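The Glove

Lutfa Marikar got to Dratevdale at ten past eight and had to ring twice before anyone let her in. The service sheet said "hand, right, catches on fabric". It was dated 21 Sep 2026 and signed with initials she didn't know.

She'd looked after the Ritach since April, when the last technician moved over to the Begum contract and left her a box of fingertip pads, half of them the wrong size. It was a good machine. It did sitting rooms: straightened cushions, picked things up off seats, put them where they belonged. The hands were the trouble. They had been designed by people at Inton who liked the look of bare metal, and every finger had slots cut through it that would take hold of a loose thread and keep it.

She set her case on the bench in the workshop, switched the Ritach to service mode and waited for the arms to come down.

"What did it catch on?" she asked.

The night supervisor was already in his coat. "A throw. It pulled a loop out of it as long as my arm. Then it stopped and stood there holding on."

"Did you cut it free?"

"I didn't touch it."

"Good."

The thread was still there, a bit of green wool wound behind the second finger. She got it out with the bent tweezers and laid it on a rag. Then she rolled back the knit cover and looked at the knuckles. The cover had ridden up, which was most of the problem. Somebody had washed it and put it back on without seating the bottom edge, so the first row of slots was open to anything that came by. She turned the cover right way out, stretched it over her own fist to see how much life was left in it, and decided it would do another few months.

The counter on the hand read 2,791 closes since the last service. The book said to change the pads at 2,118. She changed all of them, starting with the little one because it was always the stiffest, and wiped each tip with the grey cloth before moving on. The thumb she left until last. It had its own bearing and its own screw, and the screw wanted a driver that she had lent to her brother and had to ask for twice. It was in the case today. She tightened it a quarter turn, worked the joint back and forth with her finger and thumb, and listened. It made the small dry click it ought to make and nothing else.

"You'll be a while?" said the supervisor, who had not gone.

"Calibration's 16 minutes. Then I want to see it over some upholstery."

"There's the sofa in the quiet room."

"That'll do me."

She used the time to fill in the sheet. Under parts she wrote pads and the code, and under cause she wrote "cover not seated", then thought about whoever had washed it and added "please see page 445 of the manual". It was a ridiculous manual. Page 445 was a drawing of a hand going into a cover, with an arrow.

When the light went green she walked the Ritach down the hall. It kept to the left, the way it had been taught. In the quiet room she put a cloth out for it and stood by the door with the stop switch in her hand, and told it to go ahead.
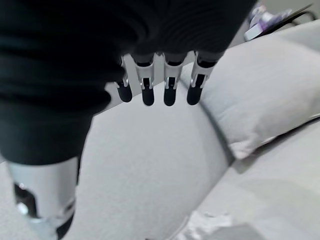
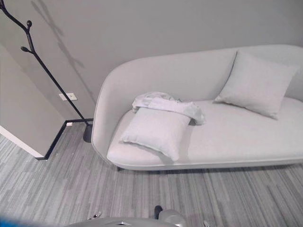 "Is it meant to be that slow?" the supervisor asked from the hall.

"First run after new pads, yes. It's learning how hard to press."

"My wife's like that with a new car."

Lutfa kept her eyes on the fingers. She was watching the join where the knit met the metal, and she had her thumb on the switch. If the cover was going to creep, it would creep in the first half hour, and she'd sooner be standing next to it than get another call at tea time.

She ran it five times and stopped it after each one to feel along the edge of the cover. After the third she found it had shifted by the width of a fingernail. She folded the edge under, pressed it flat and ran the other two. It stayed put.

She wrote that on the sheet as well. The supervisor asked if he could sign now, and she gave him the pen.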